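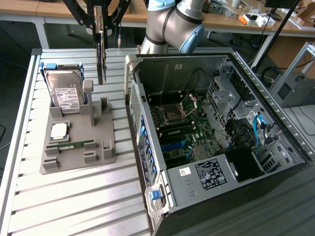 Putting a processor and memory into an older office tower

These steps cover a used tower that has been stripped for cleaning and needs its main parts put back. The same order works for most desktops of this age. Read the whole page once before you start.

1. Unplug the power cord and hold the power button for four seconds. Lay the case on its side and take off the side panel.

2. Touch bare metal on the case before you handle any part. Do it again if you walk away and come back.

3. Set out the parts where you can reach them.

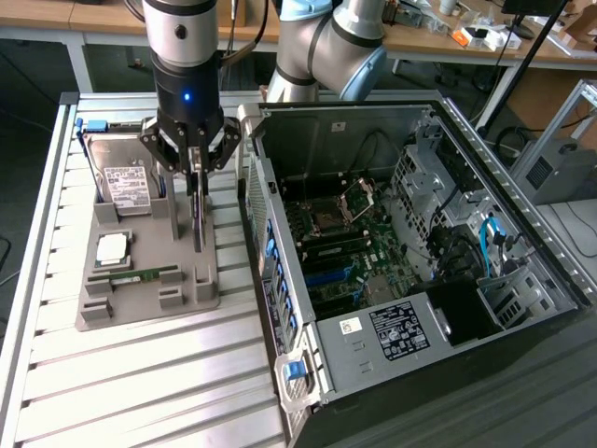 Small parts get lost or scratched when they slide around on a bench, so give each one its own spot. A shallow box lid with cardboard dividers is enough. A tray with pockets is better: the processor sits in a square recess, the memory module lies in a slot, and the hard drive stands upright at the back. Keep screws in a separate cup.

4. Open the socket frame all the way. Look across the contacts under a good light. Stop if anything is bent or dirty.

5. Hold the processor by its edges and match the corner mark to the mark on the socket. Lower it straight down. It should drop in under its own weight. Never press on it or slide it. 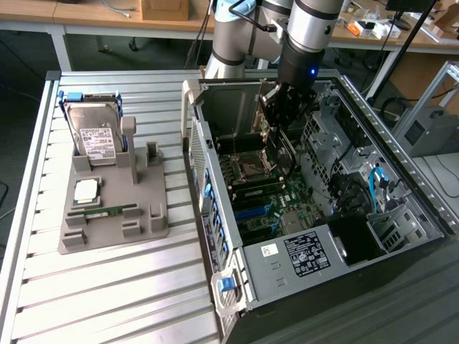
6. Close the frame and push the lever under its hook. Some resistance is normal here.

7. Open the clips on the memory slot, line up the notch, and press evenly on both ends until the clips close.

8. Clean off old thermal paste, put a small dot of new paste in the center of the processor, and fit the cooler. Plug in the fan.

9. Slide the hard drive into its bay and connect data and power.

Start the computer with the panel still off and check that the fan turns. Then go into setup and confirm the memory size.

Last updated 21 September 2024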